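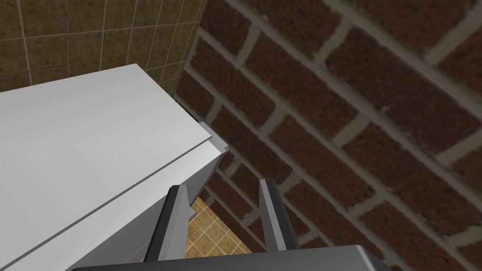 Ermira Stojanović objected, on reading the first draft of the diary, that the word "clean" was doing the work of at least four different verbs, and that any total built on it would be a total of nothing in particular. The objection was accepted in part. The revised diary kept "clean" as a heading, for continuity with the earlier round, and placed under it the separate entries wipe, wash, scrub and tidy. The present section sets out how these entries were defined, how the diaries were kept, and how far the four entries can be treated as distinct in the analysis.

3.2 Diary design and coding of household cleaning

The sample consisted of 248 households in three districts: 111 in Kariuki, 80 in Esen and the remainder in Dalleo. One adult in each household kept the diary for nine consecutive days in February. Entries were made on paper in Dalleo and Esen and in Fosilent, a form-filling program, in Kariuki, where the earlier round had already used it. The two versions carried the same questions in the same order. The paper version allowed an entry to be crossed out and rewritten, and such changes were kept in the record; the program stored only the last version of each entry. This difference is taken up in section 3.4.

Each entry gave a start time, an end time, a room, a verb and, where the respondent wished, a note in their own words. Respondents were asked to write down an activity when it ended and to avoid filling in the whole day at bedtime. Compliance with this request could be checked only indirectly. Times ending in a full or half hour were more common in the late evening than in the morning, a pattern usually read as a sign of recall, and the share of such times was higher on paper. We did not drop these entries. A household that rounds its times still reports which rooms were attended to and in what order, and the order is of more use to the present analysis than the length.

Definitions were printed inside the front cover. "Wipe" meant passing a cloth over a surface without rinsing it afterwards. "Wash" meant the use of water that was then removed. "Scrub" required a brush or an abrasive pad. "Tidy" covered the moving of objects with no treatment of the surface under them. Where two verbs applied to the same stretch of time, respondents were told to enter the one that took longer. The rule was simple to state and less simple to follow, as the notes show. Several respondents entered both verbs with a plus sign between them, and one ruled an extra column down every page.

Surfaces were coded by the research team from the room and the note. The scheme had three levels: floor, wall, and raised horizontal surface. Walls were subdivided into painted, papered and tiled. Tiled walls were split off because the notes so often treated the joints as a separate job from the tiles, with a separate verb. 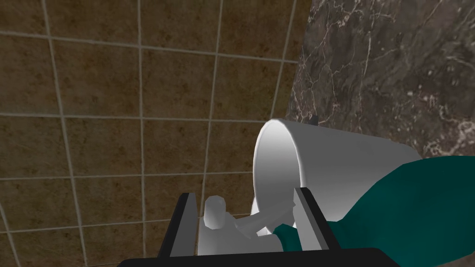 Figure 2. Square brown wall tiles with pale grout; veined dark marble surface at upper right. Rendered view.

The case of the joints deserves some comment. Under the printed definitions a respondent who wiped a tiled wall and then took a brush to the grout should have made two entries, or one entry under the verb that took longer. In practice the two steps were often reported as a single wash. Two coders read the notes for all such entries and divided them where the text allowed. Where the note was silent the entry was left as written. The effect is that scrubbing is understated for walls and, by a smaller margin, for floors. Raised surfaces are hardly affected, as respondents seldom mentioned joints in connection with them.

A second difficulty concerned products. The diary did not ask what was used, on the grounds that a product column would lengthen the form and might prompt respondents to clean more than they otherwise would. Even so, many notes named a type of product, and these mentions were coded afterwards. The categories were liquid, cream, powder, spray and plain water. A brand name was replaced by its category before the file was passed on. Spray was the category that gave most trouble in coding, for a respondent who wrote "spray" in the verb position –
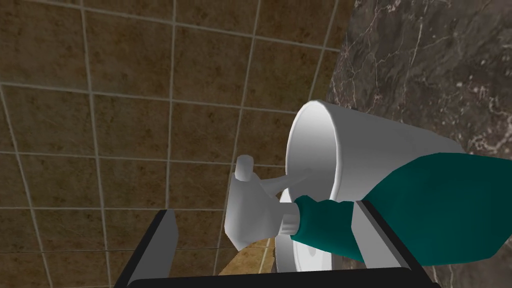
– and there were such respondents in all three districts – had given us a product and an action in one word, with neither defined. Spraying may be followed by a wipe, by a rinse, or by leaving the surface alone. We coded these entries as wipe unless the note mentioned rinsing, in which case they became wash. The alternative, a fifth verb, was tried on the Esen diaries and abandoned when the two coders could not agree on its limits.

Agreement between coders was otherwise good for tidy and wash and weaker for wipe and scrub. Most disagreements concerned bathrooms. They were settled by discussion, with the original codes kept in a separate column so that the analysis can be run on either set. The results in section 4 use the settled codes. Running the same tables on the first coder's codes alone alters the ranking of rooms in Dalleo, where kitchens and bathrooms change places, and leaves the other two districts as they are.

Diaries with missing days were kept if the missing days fell at the end. A gap in the middle was treated as a day without cleaning only when the respondent had written as much; otherwise the day was set to missing. It would have been possible to fill these gaps from neighbouring days, and the earlier round did so. We chose not to, in part because cleaning is unevenly spread across a week and a neighbouring day is a poor guide. Comparisons with the earlier round are therefore limited to completed days in both.

Finally, the diary recorded the work of one adult. Cleaning by others in the household appears only when the respondent chose to note it, and such mentions were left out of the totals. Readers should not take the figures in section 4 as household totals. They describe what one person reported doing, under four verbs, in the rooms that person named. Shared entries of the kind "we did the stairs" were assigned in full to the respondent, and a version of the main table with these entries halved is given in the appendix.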